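Why Do We Sort Food Before We Put It Away?

By Celeste Yáñez

When a grown-up comes home from the store, the bags are a jumble. There may be a carrot next to the soap and a loaf of bread under a can of beans. Before anyone can cook, all of it has to go somewhere.

Putting things that are alike in the same place is called sorting. People sort socks, books, crayons and mail. In a kitchen, sorting helps you find what you need, and it also helps food last longer.

What are the groups?

There is more than one way to sort food. You can sort it by where it comes from. Eggplants and broccoli are parts of plants that a farmer picks. Milk comes from an animal. Bread is made by a baker, who starts with flour, and flour comes from a plant called wheat.

You can also sort food by where it is kept. Some foods need the refrigerator. Some need the freezer. Others do fine on a shelf or on the counter.

Or you can sort by shape. Tall bottles go together and flat boxes go together. A store with narrow shelves might do it this way.

None of these ways is wrong. You pick the one that fits the job.
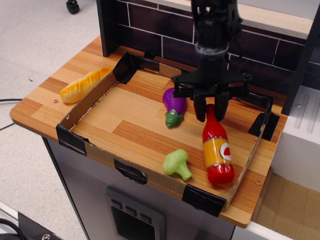 A toy kitchen is a good place to practice. You need some play food and a low box with no lid. Decide what the box is for before you put anything in it. If the box is for vegetables, the purple eggplant and the green broccoli both belong inside, and the red bottle has to come out. The long bread stays on the counter next to the box. If you change the rule to "things for dinner," all four could go in together. The food is the same, but the groups are different.

Where does real food go?

Broccoli goes in the refrigerator. Most refrigerators have a drawer near the bottom for vegetables. The drawer keeps the air around them a little damp, so they do not dry out as fast. Broccoli that is left out in a warm room turns yellow and limp.

Eggplant is a bit fussy. It does not like to be very cold. If you are going to eat it in a day or two, it can sit in a cool place out of the sun.

Bread stays out of the refrigerator in most homes. Cold air makes bread go stale faster – it gets hard and crumbly. A paper bag or a bread box is better. If there is too much bread to eat this week, it can go in the freezer.

Bottles need a look at the label. Many sauces can stand in a cupboard until they are opened. After that, the label may say "refrigerate after opening." Put the bottle back with its cap on tight.

Old food in front

Stores have a trick that works at home too. When new food comes in, the old food is moved to the front of the shelf and the new food goes behind it. People reach for what is in front, so the old food gets eaten first and less of it is thrown away.

Try it yourself

Ask a grown-up if you can help put away the groceries. Take everything out of one bag and set it on the table. Make a group for the refrigerator, a group for the freezer and a group for the shelf. If you are not sure about something, read the label or ask.

Then do it again with play food, and make up a rule of your own. You could sort by color, or by things you like and things you do not like. Let a friend look at your groups and guess the rule.

Words to know

Sort: to put things that are alike together.

Stale: old, dry and hard.

Label: the words and pictures on a package that tell you about what is inside.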